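# The Arm on Bench 4 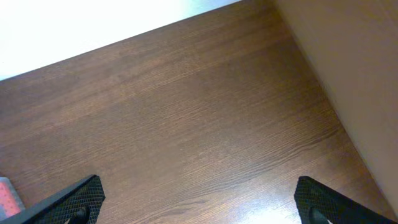 **Joris Dekker**
*Finishing and packing lead, Mertens*
February 22, 2018

So I've been promising a post about the robot since June and I kept putting it off, mostly because every time I sat down to write it I was in a mood about the thing, one way or the other. I'm in a pretty even mood today, so let's go.

For anyone new, I work at Mertens. We make shelving and small cabinets, a lot of them in dark finishes, and my corner of the building is where pieces get a last look, get their little bag of hardware and get boxed up. I've been on that line for 9 years. The arm came in last year and everybody calls it Jerkness, after the way it moved the first week (it's a lot smoother now, but try changing a nickname in a shop). The software is called Vuratska and I still can't say it the same way twice.

The basic job is reaching into things. You have a shelf with a side panel on it, and something has to go in the corner or come out of the corner, and you do that over and over with your arm at a dumb angle. Our biggest order this winter was 2696 pieces. If you've never done a run like that by hand, I can tell you it lives in your shoulder. I used to go home and eat dinner left-handed!

Jerkness does a good chunk of that now. Two black fingers with grippy diamond pads on the inside, open, close, next one. On a dark floor with the grain running along the board it was hopeless at first, and the shine was the worst part. Light comes down on that glossy brown and you get a big pale patch, and the arm would treat the patch like it was something to pick up. We spent days moving lamps. I moved lamps, I should say, and the engineer stood there with a laptop saying "little more, little more." White behind the bench, dark wood on it, beige panel on the side, and every one of them bounces light its own way. I had opinions about glare I never knew I had.

That's kind of what I wanted to get at with this post. My job didn't go away, it went sideways. I used to pack. Now I set up, watch, fix, and pack the stuff that's too odd for the arm. I know which finishes give it trouble. I can usually tell from the sound that it's about to stall, and I'm out of my chair before the light goes on. (I have a chair now. That was a fight, ask me about it sometime.)

What I miss is the talking. When there were 4 of us on the bench we'd get going about anything, soccer, somebody's terrible landlord, and the hours went by. Two of the crew moved over to assembly, which they say they like, and I believe one of them. The bench is quieter and I end up eating lunch at weird times because the arm doesn't care when lunch is. I've asked for a second person on the late shift, for company as much as anything, and the answer so far is "we'll look at it."

Pay went up a little when they changed my title. I think it should have gone up more, considering I'm the one they call when it quits. I said so in my review and I'll say it again in the next one.

The other thing people ask me is whether I trust it. Mostly, yeah. There's a stop system on the bench called Brakedeck, and I test it before every shift even though the sheet says weekly. You put your hands in the same corner as a machine all day and you get careful. I also still run my palm along the front edge of every shelf before it goes in a box. The arm can't feel a rough spot the way I can, and I like doing it anyway.

Item 701 is next, which is the tall narrow one with the deep sides, and I already know it's going to be a pain. We tried a couple before I clocked out and I've got a list of notes as long as my arm for the morning. If any of you run something similar on high-gloss stuff, please tell me in the comments what you do about your lights. I'm out of places to put lamps.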